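Search this blog
Search
Type and press enter

Reading a Play Out Loud in My Living Room

19/04/2023

I have been meaning to write this one up since February, which tells you how things go around here. Back then I finished a play called The Long Table at Kamley, by Valentina Godoy, and I finished it in the wrong way, which is to say alone, in bed, with a cold, skipping the stage directions. I liked it fine. I put it on the shelf and figured that was that.

Then my sister came to stay for a long weekend and it rained the whole time, and she pulled it off the shelf and said, "Let's do this one out loud." My sister has always been the bossy one, bless her, so we did. She took the mother and both of the sons, I took everybody else, and we sat on the rug with one copy between us, passing it back and forth and losing our place.

Well! It was a different play. I had read the mother as cold. She hardly says a kind word in the first act, and on the page her lines are so short that your eye runs right over them. But when my sister read them she kept stopping before the ends, as if there was something more coming and the woman had thought better of it, and I felt my throat go tight over a line about soup. Soup! I must have read that line in bed and turned the page without blinking.

I went and looked for whatever I could find about Godoy afterward, and there isn't a lot. The note in the back of my copy (it's the Brerano Press edition, a slim gray thing with a cover that curls) says she worked for years in the office of a shipping firm and wrote in the evenings, and that this was the first thing she showed to anyone. It had a short run at the Byun Playhouse and then it seems to have gone quiet. The text is only 89 pages, and there are 3 acts, the last one so short that my sister thought we'd lost some of it down the back of the couch.

What I keep turning over is how she handles people leaving a room. In most plays somebody says they have to go, and off they go. Godoy's people say it and then stay. The older son announces that he's catching his train, and then he's still there for ten more pages, picking at the bread and bringing up the roof, and when he does finally go it happens in the middle of somebody else's speech and no one remarks on it. We missed it entirely the first time through. My sister read a line of his that wasn't his and we had to go back and find out where he'd gotten to. My whole family says goodbye like that, by the way. My dad used to put his coat on and then sit back down in it.

I do have a complaint or two, so you don't think I've gone completely soft. The neighbor is a device. He comes in, he tells us what happened with the house, he goes back out, and I never believed he had a kitchen of his own to go home to. And there's a letter in the second act that gets read aloud from start to finish, and I can tell you from having been the one reading it that it is long. I had to stop for a drink of water. Maybe on a real stage with a real actor it flies by. I'd love to know, if anybody out there saw it at the Byun.

We liked doing it so much that we've kept going over the phone, one act at a time, after her kids are in bed. We have done two more plays that way. One was a comedy neither of us laughed at, and the other was Arkurine, which is mostly two women on a ferry and is just about perfect for two voices and a bad connection. I'll write about that one separately because I have a great deal to say about the ferry.

If you want to try this at home, my one piece of advice is to get a second copy. Libraries will often have one tucked away with the poetry, and it saves you from breathing on each other. Don't worry about doing voices, either. I tried to give the aunt an accent and had dropped it by the bottom of the page, and my sister still brings it up.

Next on the pile is something with a cast of eleven, so wish us luck with that. I may have to rope in my brother-in-law, who reads everything like a weather report but has a lovely low voice.

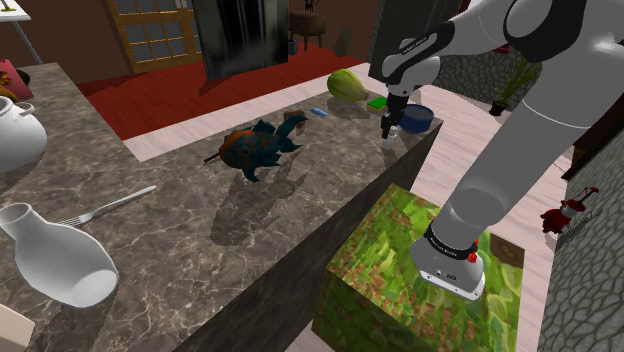
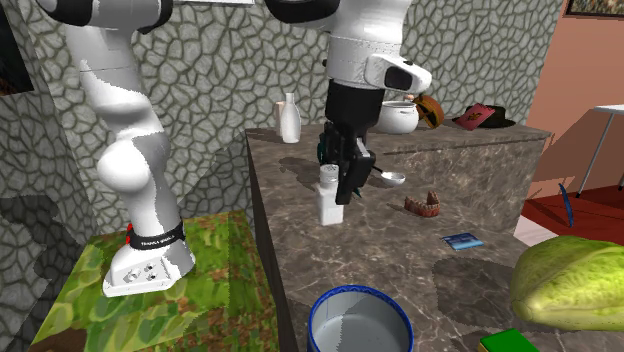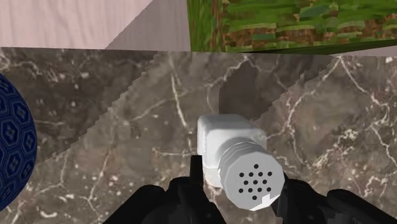

Last one: the white container with the round cap, on the marble.

Recent posts
Two Women on a Ferry: Starting Arkurine
Plays I Gave Up On and Why I Feel Bad
The Library Sale, and What Came Home With Me
My Dad's Coat
A Second Try at Poetry Before Breakfast

Contact me | © All posts and opinions my own | 3,422 visitors so far | Back to top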